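Kikar Serviced Kitchens -- Resident Set-up Guide
Section 5: The Worktop and the Storage of Bowls
Revised 14 July 2022

5.1 Purpose
This section sets out how the worktop is to be prepared on arrival and how bowls and other containers are to be kept on it between meals. It applies to every kitchen on the Khunthong site.

5.2 Preparing the worktop
1. Remove everything from the worktop before cleaning.
2. Wipe the surface with a soft cloth, warm water and a little washing-up liquid. Work from the wall towards the front edge.
3. Go along the seam where the wall meets the worktop with a well-wrung cloth. Do not pour water along it.
4. Dry the whole surface. The speckled finish hides crumbs and splashes, so pass a hand over it before putting anything back.

Caution: Do not use scouring powder, bleach or wire wool. Dull patches caused by these cannot be polished out on site.

5.3 Setting out the containers
1. Stand the containers in a row near the wall, towards the socket end of the worktop.
2. Keep the other end clear for preparing food.
3. Leave a short gap between one container and the next.

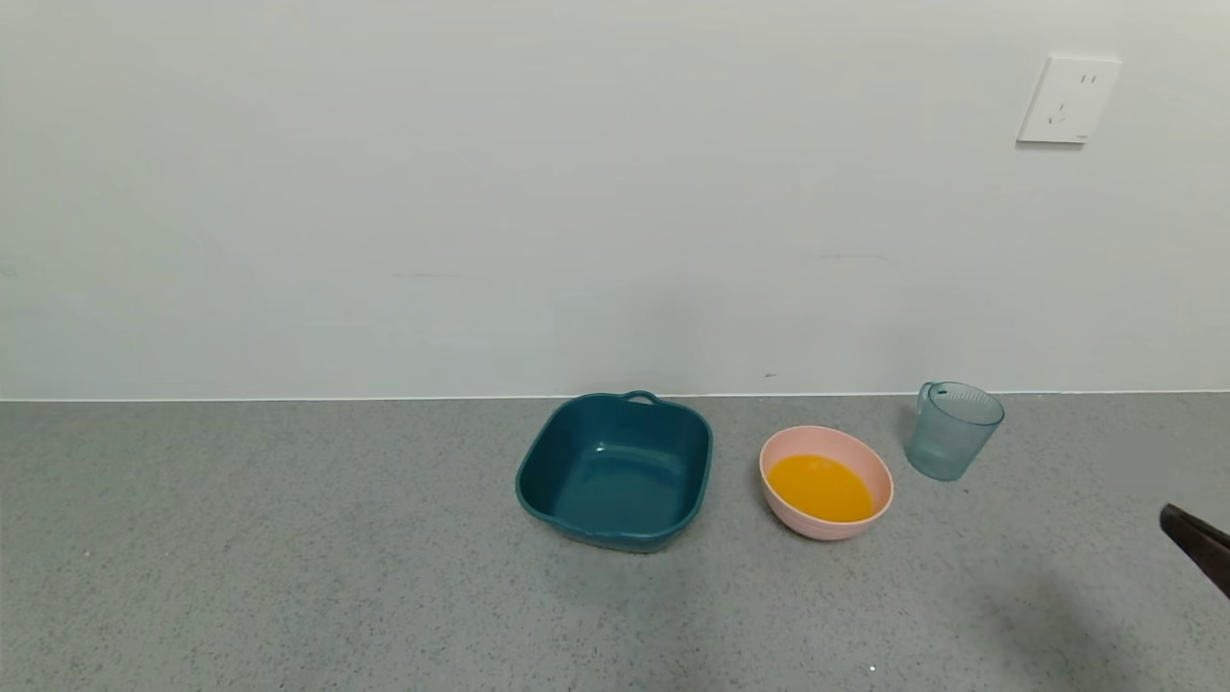

May a kettle be left on the worktop as well?
A kettle may stay out provided that its flex lies flat and its steam does not rise directly under a wall cupboard. Residents are asked to empty it before going away.

5.4 Bowls with a handle or loop
1. Turn the handle towards the wall. A loop that points forwards is easily caught by a sleeve.
2. Bring the bowl back until its rim is close to the wall, without pressing against it.
3. Leave the bowl empty when it is not in use. Fruit and vegetables belong in the Demareck rack, item 189 on the inventory.

Note: Plastic bowls must be kept away from the hob. Replacements are ordered from Dretateck under code 111 and are delivered to the site office. 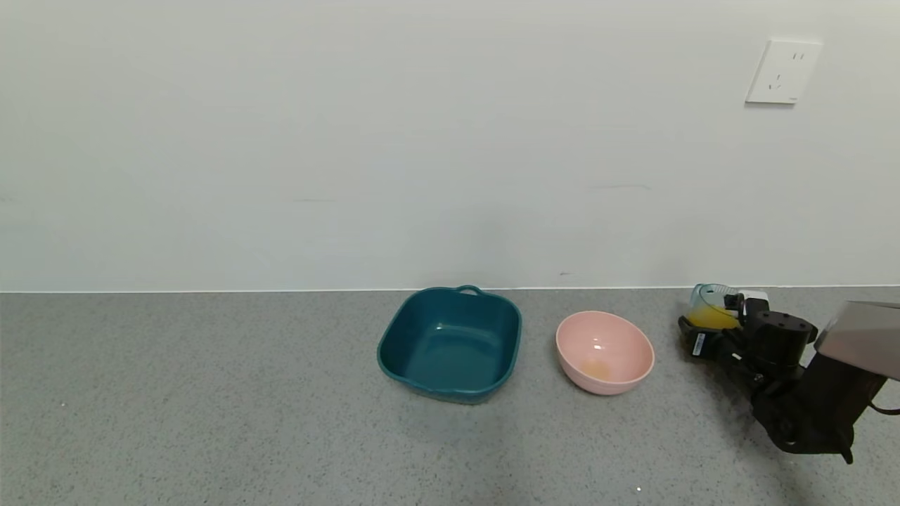

Henok Bogale has asked that the guide also mention stacking, as he finds that bowls put away damp, one inside another, stick together and begin to smell. His suggestion has been adopted -- see step 2 below.

5.5 Stacking
1. Stack bowls of the same shape only, and no more than 2 high.
2. Dry each bowl inside and out before stacking.
3. Do not stack bowls directly beneath a socket.

5.6 Faults and marks
Chips in the worktop or a gap in the seam should be reported to Rigoberto Cusi at the site office. Small marks on the wall need not be reported; walls are inspected each November.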